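Faltusville : j'ai appris à une pince à ramasser le linge

Mardi, je suis passée voir l'équipe de Catine, au-dessus de l'ancienne poste de Faltusville, et on m'a mis les commandes dans les mains au bout de cinq minutes ! Le principe : on guide la pince à distance, on refait le même geste encore et encore, et le robot apprend à partir de tout ça. Azra Popescu, qui mène le projet Fenia, en est à 2 227 démonstrations enregistrées - elle en veut 3 000 avant octobre.

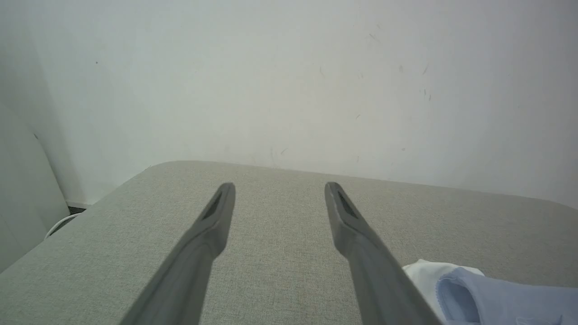
La pince ouverte au-dessus du tissu gris clair, le linge blanc et bleu pâle à droite.

J'ai trouvé ça bien plus dur que prévu. On croit viser le pli, on attrape du vide, on recommence (et on transpire un peu, je l'avoue). Fouzia Kakakhel m'a soufflé de ralentir juste avant de refermer les doigts, et là, miracle, ça venait presque tout seul. Elle a fait 166 essais rien que la semaine dernière, alors forcément, elle a la main.

Les miens seront triés avec les autres, les ratés à part. L'atelier rouvre aux curieux mardi prochain à 18 heures, il suffit de sonner chez Catine.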